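Print this page | E-mail this article

The case against the miracle rinse

Li-hua Hsueh has been asked to endorse dishwasher products four times and has said no each time. She spent nine years testing water for the town of Bernstead and now teaches evening classes on household chemistry in Skenwood. Her view of the cleaning aisle is short. "Most of it is one bottle," she says. "They change the color and the price."

I went to see her about hard water, which half my street believes is ruining their kitchens. A salesman had been around in May with a test strip and a softener that cost $2483 installed. He told my neighbor her pipes had maybe eight years left.

"How would he know that?" Hsueh asks. "Did he look at the pipes?" He had not. He had dipped the strip in a cup of tap water, and it turned purple. "It will turn purple in nearly any kitchen in this county. The strip tells you there are minerals. You knew that already from your kettle."

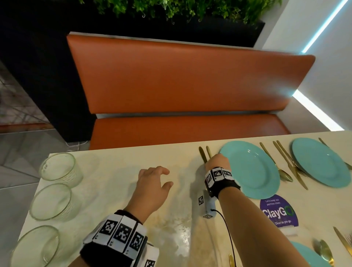 She isn't against softeners as such. People with old water heaters may get some use out of one, she says, and she has a cousin in Tulano who swears by his. What bothers her is the arithmetic in the brochures. The one I brought along claimed savings on soap, power, clothing and plumbing, and added them all up. She read it twice with a pencil in her hand.

"They have me spending more on soap than I spend on shoes. Who are these people? I'd like to see the house."

Man-lok Yip, who ran a repair shop in Bernstead until he retired, is a little kinder to the trade. He told me by phone that he saw plenty of heating elements caked with scale. "But I'd clean it off and put the thing back," he said. "Mostly it worked." He never kept records, and Hsueh is quick to point out that a repairman only meets the machines that break.

Her own advice is cheap, and she doubts most people will take it. Try white vinegar on a cloudy glass. If the cloud lifts, it was probably minerals. If it stays, the surface may be etched, and no product will bring it back, whatever the label promises.
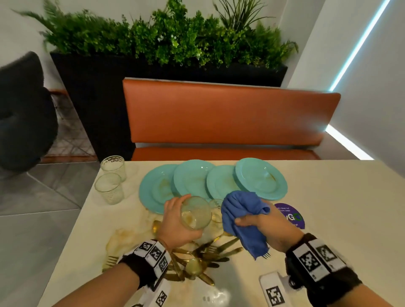
A cloudy glass and a blue cloth.

I asked about the magnets that clip onto a pipe. A firm called Tănase sells a pair with a money-back promise. Hsueh sighed. "I asked them for their test results. They sent me letters from happy customers."

Has she ever changed her mind about a product? Once, she says, over a plain citric acid powder she had expected to be useless. She still buys it, in the smallest bag they sell.

E-mail this article | Print this page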